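# Kirnard Gift Reviews: a little pile of wreath and flower feedback

Last updated: August

Hi! I pulled these together for my own shop in Plostdale, where I sell mail-order wreaths, and then figured somebody else might get some use out of them. There are 400 customer comments in here, all in English, about evergreen wreaths, centerpieces and gift bouquets.

## What's in the folder

- `reviews.csv` has one comment per row
- `products.csv` has the item names and the season each one sells in
- `notes.txt` is me grumbling about spelling (skip it if you like)

Of the comments, 238 are about wreaths. Centerpieces get 107, and the rest are bouquets, mostly for birthdays and Mother's Day.
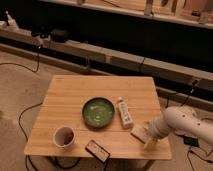 *Tabletop with the green bowl and paper cup.*

## Columns

`item` matches the name in the products file. `text` is what the customer wrote, typos and all (I love the typos!). `smell` is a yes or blank column I added by hand, and it gets a yes whenever a person brings up the scent. Wreath people talk about scent constantly. `late` works the same way for shipping complaints, and I was pretty strict with it, so "came a day after I hoped" doesn't count.

The old Sidau export put curly quotes everywhere and some of them got mangled on the way out. I fixed the ones I spotted. If you open the file in a spreadsheet, pick UTF-8 or you'll get little black diamonds in the middle of "it's". 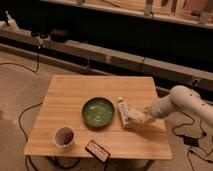
*Green bowl on the light wood table, robot arm at the right.*

## Stuff to know before you use it

These lean happy. People who write to a wreath shop in December tend to be in a good mood, so please don't train a complaint detector on this and expect much. I took out names, street addresses and order numbers. Two comments are the same customer writing twice about the same Roman cedar garland, and I left both in. 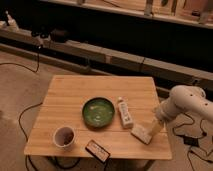 Can I use the comments in my own shop's ads?

Please don't, they were written about my products and not yours. Sorting, counting, teaching a class, testing a search box, all of that is fine by me. Just mention Kirnard someplace.

## Still to do

I want to split bouquets into fresh and dried, and `products.csv` still needs ribbon colors for the spring stuff.

Contact: use the shop form | © Kirnard, Plostdale | Back to top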